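Gripper shifts at Skurska move to 6 hours from March

The pilot at the Skurska site has finished its first round and the new schedule is posted outside the shift office. For those at Trakia who haven't followed it, this is where things stand.

Tretari's folding line took over flat towels and sheets last year. Sorting and small pieces stayed with people, as the line can't yet pick up a thin scarf or a pillowcase without dragging whatever is under it. Sixteen of our laundry staff now spend part of the week recording those jobs with hand-held grippers in furnished rooms and private homes. The recordings go to Tretari to train the next version. 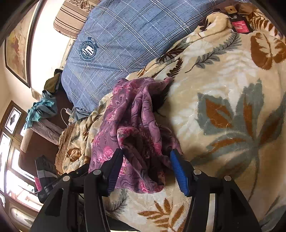 The main complaint from the first round was wrists. Folding by hand for a full shift is tiring, but people are used to it, and the grippers load the thumb and forearm in a different way. From March no one will record for more than 6 hours in a day, with a break after every 100 takes. Hours left over go back to the sorting tables at the normal rate.

Pay for recording stays at the pilot level. Travel to homes counts as work time, including the first trip of the morning. This was unclear on some February time sheets, and those will be corrected in the next pay run.

Several people asked what happens to sorting jobs once the new version arrives. Management has agreed in writing to no layoffs at Skurska or Somogyi while the trial lasts. There is no agreement yet for the period after it. We have asked for one and will raise it again at the Wednesday meeting in room 186.

Contact the newsletter desk | All rights reserved | Back to top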